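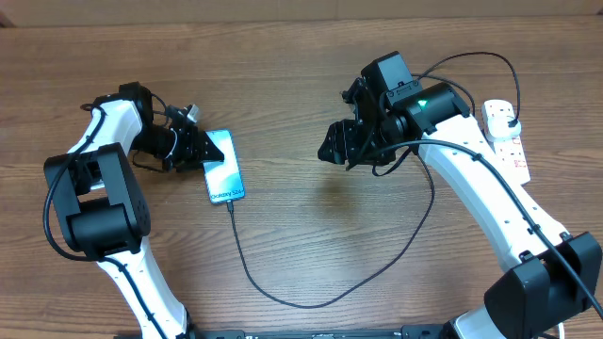

Blog > Workshop > Finishes

I switched the bench and both side tables from polyurethane to hardwax oil in March, and the first full cycle is done, so these are my notes.

The oil is Pralo matte, two coats, applied with a white pad and buffed off after 15 minutes. Coverage was 110 square feet per quart on maple and less on oak, which drinks the first coat. The tin claims more. I sanded to 120 and stopped there. Going to 180 closes the surface and the second coat stays tacky overnight - I tested this on two offcuts before committing.

Cure time depends mostly on airflow. With the shop at 93 percent humidity during the wet week, the first oak panel still picked up fingerprints on day six. The maple panel, oiled after the weather turned, was hard on day three. Both got the same amount of product by weight.

Water rings: a wet glass left overnight marked the oak faintly. A gray pad and a teaspoon of oil removed the mark. On polyurethane the same repair means sanding the whole top.

Cost is the weak point. The Tosum polyurethane I used before is cheaper per coat and needs no upkeep for years. The oil wants a thin refresh every spring on anything used daily.

Next test is the Arriaga two-part version on a walnut shelf. The hardener is supposed to cut the cure to 24 hours. I have one small can of it and the shelf is already sanded to 120.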